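Notebook, Lultlow bench, November

Worked on the house rules for hand-held gripper sessions today. The old sheet from Dotstead has 30 rules and I think people do not read past the first page. I want one page for the Ferrand group, with the reason written only where it is not clear.

Rule on garments, new text: one garment is the target, and all other clothes stay outside the reach of the fingers. Folded piles are allowed on the same bed if they stay at the side. 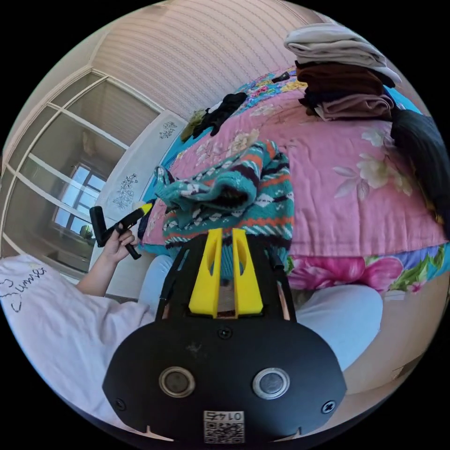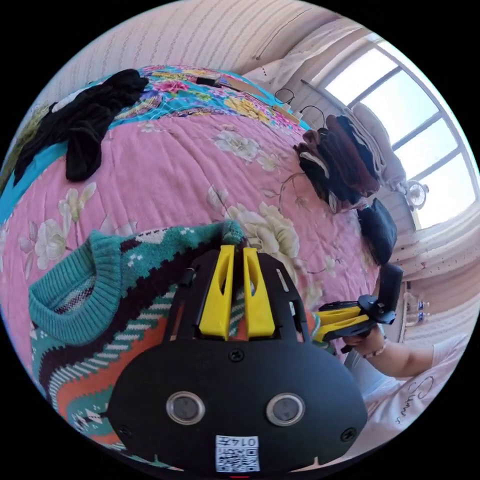
The rule on labels is the one I changed most. The old text said "check the unit before starting", and each person understood it differently. Now the number on the QR label must be read aloud and written in the log before the first grasp, one line for each unit. With 0145 and 0147 the labels are upside down when you look from behind the fingers, so I added that the number must be read two times. A 5 and a 7 in a hurry are easy to mix, and in the Buvura log we had to correct roughly 900 entries from 2775 for this kind of mistake.

Also to decide: sleeves and bracelets. Dotstead asks for bare wrists. I would write "nothing hanging at the wrist" and allow a thin bracelet that sits close. Not agreed yet.

To do: send the draft to Ferrand, ask if they want the log on paper or in the shared table, print 5 copies for the bench.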